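Sorting out the kitchen drawers

Print this post | E-mail this post

I moved into the flat in Tinmont in April and for 14 weeks the cutlery lived in whichever drawer was nearest. Last weekend I emptied the lot and started again, a tray or a bin for each sort of thing.

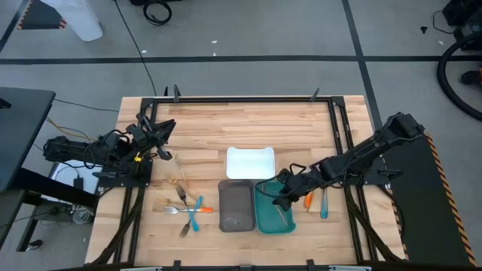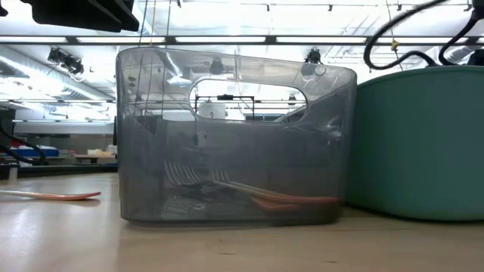 Utensils in the grey bin.

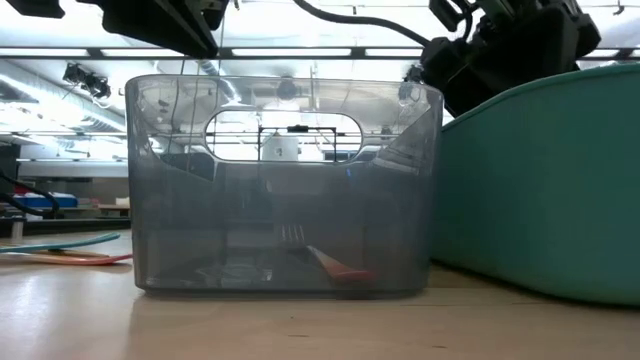

Thư Tôn wrote to me after my last post to say that dividers are a waste of money, and that she keeps forks, spoons and peelers together in one deep tub and finds what she wants faster than she ever did with a proper insert. Her only rule is that sharp knives stay out of it.

I tried her way for six days. It works for the things I use daily. It doesn't work for measuring spoons, which sink to the bottom, so those have gone on a hook inside the cupboard door.

The drawer by the cooker is now for tea towels and nothing else. I gave away over 15 odd pieces, mostly teaspoons and a potato masher I never liked. The bread knife has its own slot beside the board – I should have done that years ago.

Next is the cupboard under the sink.

Print this post | E-mail this post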